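Ticket 908 - Clekedov bedding support
Subject: fitted sheet keeps pinging off the corners
Opened by: Wayne Catterall
Status: waiting on customer

Wayne Catterall, Sunday, first message

Hello, hoping you can help before I lose my rag with this. I bought one of your Dolberg fitted sheets in April and it will not stay on. I get three corners down, go round for the fourth, and the first one pops up behind me! By morning the whole thing has crept off and I'm lying on bare mattress.

What I've tried so far: turning it round in case I had the long side across the short side (I had, once, my fault), tucking it in much deeper, and a set of those Clutow elastic straps, which slid about and left a lump under my hip.

The bed has an upholstered headboard with a padded frame down the side as well, and the frame is a pain because there's hardly any room to get your fingers down next to it. I've stripped it all back to the mattress this afternoon so I can start again from nothing.

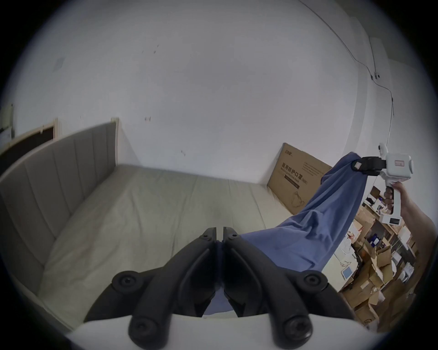
Reply from Waraporn Chareonsuk, bedding support

Hi Wayne, thanks for all that, and sorry it's been such a faff. Could you do these for me?

1. Measure the mattress depth at a corner, top edge to bottom edge, and send me the number. The standard Dolberg goes up to 30 cm.
2. Read me the size off the label in the seam. We had a few go out in the wrong sleeve, so please don't go by the packet.
3. Put the two headboard corners on first, lifting the mattress a bit so the elastic goes right underneath, then do the foot end.

If you're over 30 I'll swap it for the Srisuk deep one, no charge.

Wayne Catterall, second message

Label says 900, so that's a single, isn't it? The packet definitely says double. Will measure the depth tonight - the tape's in the car.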